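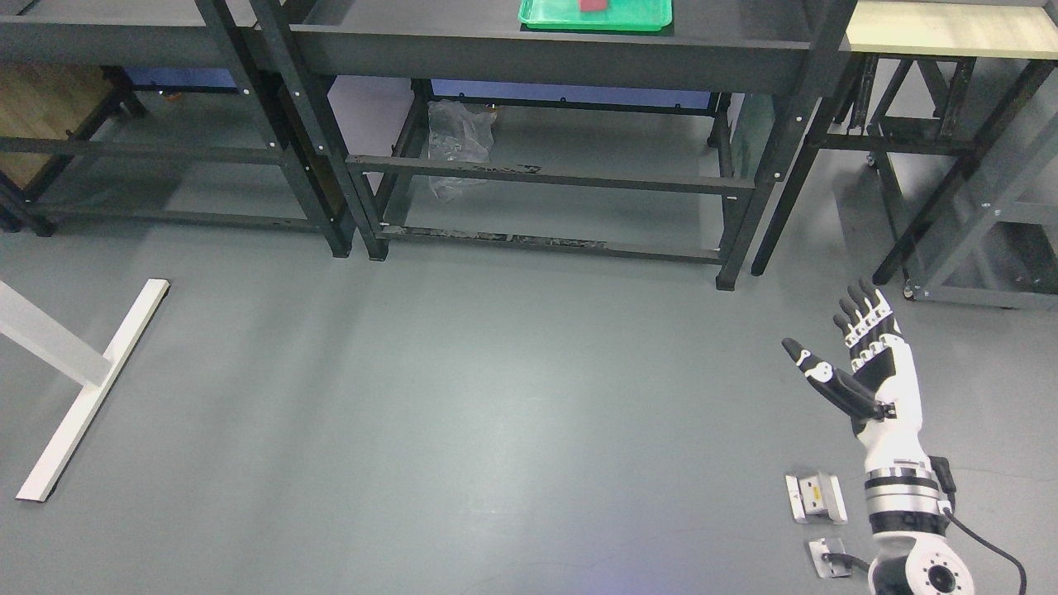 Home Tables Bases Trays Shelving Contact

Skirkby table bases and tops, Plitholm trays

2019-06-20 by Farzana Mohmand

Quick update to this page, the bases are back in. White only. T-shaped, one long foot bar and one upright post, dark caps on the ends of the foot. Sold singly, so you need two for a normal table. Please check your basket before paying, people keep ordering one and then writing to us.

Skirkby base, white: $46 each. Bolts in the bag, no tools. Goes together lying flat on the floor, post into foot bar first, then stand it up and do the top last. Much easier with two people. Put a blanket down if you care about the paint, it chips if you drag it.

Top is separate. Matte black, 72 inches long, thick black border on the edge. Price is $100, pickup only for now becuase the carrier bent the corners on the last lot. Wipes down with a damp cloth. No polish, leaves streaks that don't come out. Shows dust a bit, same as any black surface.

Pre-drilled for the Skirkby base. Other bases, you're on your own with the drilling. Don't go all the way through!
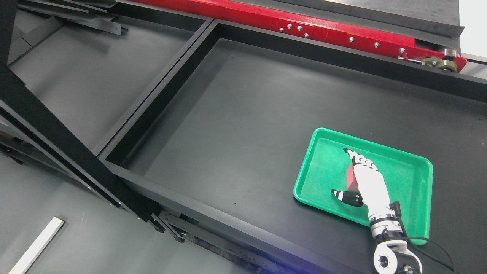
Plitholm tray, bright green plastic. Rounded corners, raised rim all round so small stuff stays put. Good for screws, blocks, beads, craft bits, whatever you don't want rolling off a table. $19. Hand wash, not the dishwasher. Green is the only color until we hear back from the supplier, we had asked for gray too.

Trays don't lock together and there's no lid. Had a few questions on that. You can stack them empty. Full, no.

Shelving: not on this page. Dark metal units are listed under Manole, look in the menu. They take the Plitholm tray fine, lengthwise. Sideways it hangs over the front so don't.

Shipping. Bases and trays go out from Disdale, normally the next working day. Foot bar and post come in one long carton. Trays come flat in paper, no foam any more. If a part is missing email a picture of what you did get and the label off the carton, that's faster then calling.

Returns: unused only, original carton. Tops can't come back once drilled.

Bulk orders, schools, workshops etc: ask Zeeshan Lashari, he does the quotes. Say how many bases and how many tops as two seperate numbers please.

Still waiting on the adjustable feet. Sometime after June.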